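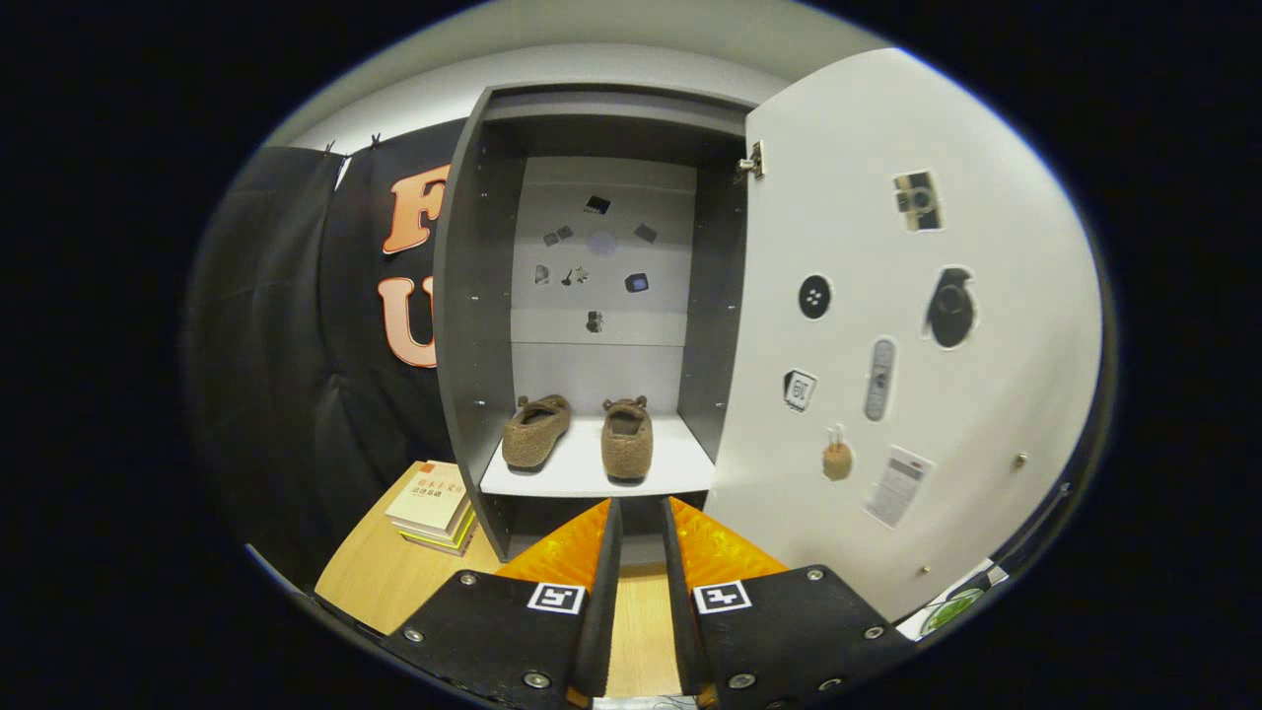 Skukent hand-held gripper, two finger: setup, care and spare parts

Sold by Dremard Tool & Automation. Ships from our own shelf. Last checked against stock 4/29/20.

The maker's leaflet calls the Skukent "maintenance free". We have sold it long enough to disagree. It is a decent hand tool for recording grasps and for rehearsing a cell layout before the arm turns up, and most of what goes wrong with it can be sorted at a bench with a hex key and a bit of patience. Read this page before you order, and certainly before you ring us to say it's faulty.

What you get

One gripper with handle and trigger, two black finger plates, two orange translucent pads (fitted), two printed square markers (fitted), one camera mount and one hex key. The camera is separate. So is the carry case, which is overpriced in our view. A padded toolbag from any hardware store does the same work.

Item code 1243. Spare pads are sold in pairs only. We asked for singles and were told no.

Fitting and squaring the fingers

The fingers arrive screwed on, and the leaflet says they are factory aligned. Check them anyway. Close the trigger slowly over a sheet of white paper and look at how the pads meet. The inner tips should come together along their whole height. If they touch at the top first, loosen the plate screws on one side, nip them up by hand, close the fingers so they find their own position, then tighten. Do one finger at a time or you will chase the error back and forth all afternoon.

Don't use threadlocker on the finger plates. Muthu Salian at our service bench has drilled out enough screws to have a firm view on this. If the screws keep working loose, the usual culprit is a bent plate, and no amount of glue will straighten it.

Markers

Each finger carries a black-and-white square marker on its plate. The software reads finger opening from these, so a scuffed or lifting marker gives you bad width figures long before it gives you an error message. That is our main gripe with the design. The recording carries on quite happily and you find out later.

Wipe markers with a dry microfibre cloth. Alcohol lifts the ink on the paper ones, whatever the leaflet says. When replacing them:

Print at 100 per cent scale. "Fit to page" will ruin them.
Keep the white border. Trimming back to the black is the most common mistake we see.
Left and right are different patterns. Swap them and the software will either refuse to start or, on older versions, report nonsense.
Matte paper or matte vinyl. Gloss laminate catches the overhead lights.

Pads

The orange pads are a wear part. The maker quotes a service life in cycles, which we won't repeat, as we have no idea how it was measured. Inspect them every 25 sessions and replace when the inner face has gone shiny or the tip has started to tear. Wash in warm water with a drop of dish soap and let them air dry on a rack. No heat gun, no brake cleaner.

Soft, shaggy goods are hard on a clean pad. Slippers, plush and fleece all shed, and the fibres pack into the surface until the grip drops off. If your task is mostly textiles, keep a second pair on hand and rotate them. Paulauskas make a compatible pad in a firmer grade. We stock it, though we found it too stiff for anything with a pile and no better on books or boxes.

Setting up a practice station

You don't need the Zivach test bench, and we say that as people who would make a tidy margin on one. An ordinary cabinet with a hinged door and a shelf will tell you more about your reach and clearances. Some points from our own trials:

Open the door fully before you start recording, and see that it stays put. A door that drifts back will catch the finger plate on the way out.
Approach shelf items straight on. Coming in at an angle puts the marker on the near finger out of the camera's view.
Put shoes and slippers with the openings where a finger can get at them, then vary the angle between takes. Perfectly lined-up pairs make for poor data.
Stickers on the door and back panel are fine, and can help the camera track position on plain panels. Small square high-contrast ones are a worry if they resemble your finger markers, so test those first.
A dark cloth backdrop helps with glare. Clip it well clear of the door swing.

Weekly check

Trigger return: should snap back without help. If slow, clean the slide and use one drop of light oil. One.
Plate screws: finger tight plus a small turn.
Pads: no tears, no fuzz.
Markers: flat, clean, all four corners down.
Camera mount: grab it and wiggle. Any play at all and your calibration is gone.
Recalibrate after any of the above has been touched.

Known faults

Trigger sticks at half travel. Usually lint in the slide, occasionally a burr on the rail. A few strokes with a fine file will fix the burr. The maker says to return the whole unit, and you are welcome to, but the wait was 63 days last time we tried.

Width reading jumps. Marker, nine times out of ten. Then camera focus. Then the cable, which is thinner than we'd like at this price.

Fingers close off centre. Bent plate, or a slide that has been dropped. Plates are cheap. The slide is not, and Keegan Bouchard in parts will tell you truthfully whether it's worth doing.

Warranty

3 months on the slide and trigger, nothing on pads or markers. The box says "extended cover available". We don't sell it – we read the exclusions and couldn't find much left that it would pay for.

Customer comments

"Works as described once I'd squared the fingers myself. Would have liked that in the leaflet." Ingeborg Pfister

"Second pair of pads lasted longer than the first. No explanation from the maker. Colour matches, at least." Everett Begay

Spares and repairs: quote item code and the serial number from the underside of the handle. Please take the camera off before posting anything to us.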